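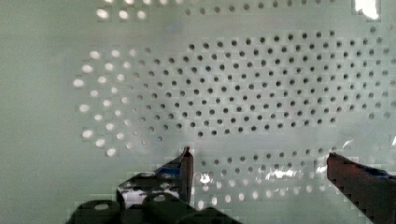 Perforated panel

A perforated panel is a flat sheet with a regular pattern of holes punched through it. Such panels turn up in an astonishing number of places – cupboard doors, stool seats, radiator covers, lampshades, ceilings – and they reward a closer look than they usually get.

Hole patterns

The two commonest layouts are straight and staggered. In a straight layout the holes line up in both directions, like squares on graph paper. In a staggered layout each row is shifted by half a step from its neighbours, so the eye picks out diagonal lines across the sheet. Staggering lets small round holes sit close together with an even strip of material between them. Sizes are given as hole width followed by spacing, measured from centre to centre.

Light and shade

The great delight of a perforated panel is how it changes with the light. Where there is brightness behind the sheet, the holes glow as soft white ovals and can seem larger than they are. Where something dark lies behind, the same holes shrink to crisp dots. On a pale grey-green panel both effects may show at once, with a curved band of glowing holes fading by degrees into a dark oval field, and a few half-lit ones along the border. Designers call this fade the "turn", a word taken up from the Stivar workshop, where Gudrun Sæther drew 14 lamp screens that depend on it entirely.

Household use

The Plakby cabinet, designed by Urmas Pärn, has 413 holes in each door and made the staggered pattern a familiar sight in hallways. Its later version, the Asum, kept the pattern but left a plain border 19 mm wide, a lovely touch that makes the door easier to wipe.

Care

Dust gathers on the rims of the holes. A soft brush, worked along the diagonals, lifts most of it – a damp cloth tends to push it through to the back.

See also

Pegboard
Lattice
Screen (furniture)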